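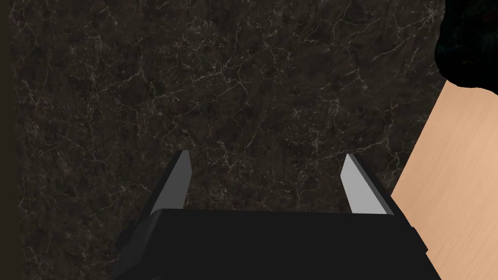
Stone Surfaces Quarterly, Vol. 9, p. 72

Search this journal Enter keywords Go

Figure 1. Dark marble with branching pale gray and off-white veins, rendered.

4. Etching and sealer wear on dark veined marble

4.1 Background to the trial

Complaints about polished dark marble differ in kind from complaints about white marble. On white stone the usual grievance is a stain, meaning a colored liquid that has entered the pores. On dark stone it is a dull mark with no color of its own, left by a weak acid such as lemon juice or vinegar. The acid dissolves a thin layer of calcite and roughens the polish. Light that used to leave the surface in one direction is scattered, and the mark looks paler than the stone next to it.

Veining complicates the picture. A pale line crossing a dark ground (Figure 1) has a different grain size from the ground and often a different mineral content. It may take a polish less evenly at the factory and lose it at a different rate in use. Earlier work on this question treated the slab as uniform and took gloss readings wherever the meter would sit flat. The readings were then averaged. An average of that kind hides the effect that owners report, namely that damage is easy to see on the ground and hard to see on the vein.

The trial described in this section was designed to keep the two apart. It also tested whether a penetrating sealer has any bearing on etching. Retailers commonly tell buyers that it does. The chemistry gives little reason to expect it, as a penetrating sealer sits below the polished face and leaves the calcite at the surface exposed.

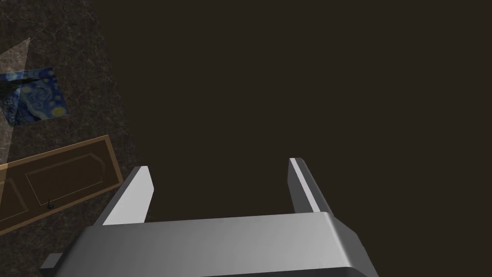 By Heather MacBrayne and Yuto Sugawara, Dravilley Stone Laboratory

4.2 Materials

Test pieces were cut from slabs supplied by Oddsson, a wholesaler, and came from a single quarry block. Pieces with open cracks or resin fill were rejected under low magnification. The remaining 59 were washed with neutral soap, rinsed in distilled water and dried to constant weight. They were then divided at random into a sealed group and an unsealed group, with the odd piece assigned to the sealed group.

The sealer was Larkano, a solvent-based product sold for kitchen use. It was applied with a lint-free cloth as the label directs, left to soak in, and wiped off before it could form a film. A second coat followed. Sealed pieces were held for 72 hours before any further handling. Unsealed pieces were stored in the same room for the same period.

4.3 Procedure

Each piece was marked with two target areas, one lying wholly on the dark ground and one centered on a vein. Where a vein was narrower than the meter opening, a mask was cut to fit it and the reading was corrected against a masked reference tile. The correction was small for broad veins and large for fine ones. Hairline veins were left out altogether, which is a limitation of the method, as fine branching lines make up much of the pattern in this type of stone.

A fixed drop of dilute citric acid was placed on each target, covered with a watch glass to slow evaporation, and removed with blotting paper. The area was rinsed and dried, and gloss was read again. The cycle was repeated nine times. Water was used in place of acid on a set of control targets.

Visual grading was done separately by Fraser McIver and Elspeth Skinner, who did not know which pieces were sealed. Pieces were viewed under diffuse light and then under a single lamp set low to one side. Each mark was graded as absent, faint or plain. Where the two graders differed, the piece was returned to the tray and graded again at a later session.

4.4 Results

Gloss fell on both the ground and the veins after the first acid cycle and continued to fall with each cycle after it. The loss was steeper at the start. Readings on veins began lower and ended lower, but the drop in relative terms was similar for broad veins and ground. Results for the narrower veins were too scattered to support a statement either way.

The sealed and unsealed groups could not be told apart in the acid cycles. A difference did appear in water uptake. Sealed pieces gained less weight during soaking and returned to dry weight sooner. The sealer therefore did what a penetrating product is meant to do, and that function has no connection with etching.

Visual grades did not follow the gloss readings closely. Marks on the dark ground were usually graded plain while marks on veins with a comparable loss were graded faint. The gap was widest under the low lamp. We attribute this to contrast — scattered light adds a pale haze, and a pale haze stands out against charcoal far more than against off-white.

4.5 Repolishing

A subset of etched pieces was repolished by hand with wet abrasive pads and a tin oxide paste. Starting at 500 grit was enough to clear the marks graded faint. Plain marks needed a coarser pad first, and the added passes left a shallow dip that could be felt with a fingertip. The dip was worst where the mark crossed the edge of a vein, because the vein and the ground wore down unevenly under the pad. A rigid backing plate reduced the effect.

Gloss after repolishing did not return to the factory value on any piece. Runda, the fabricator that had finished the slabs, uses a heated line with heavy head pressure, and hand work cannot match it. Blending the repair outward over a wider area made the remaining difference harder to see but took much longer. Timing was not recorded in a form that allows comparison.

The authors thank Alistair Dow for cutting the masks.

Related articles
Water uptake in honed and polished limestone
Choosing a reference tile for gloss measurement
Resin fill in dark marbles: a field guide
Tin oxide and its substitutes in hand polishing

Contact the editors | © Stone Surfaces Quarterly, June 2025 | Back to top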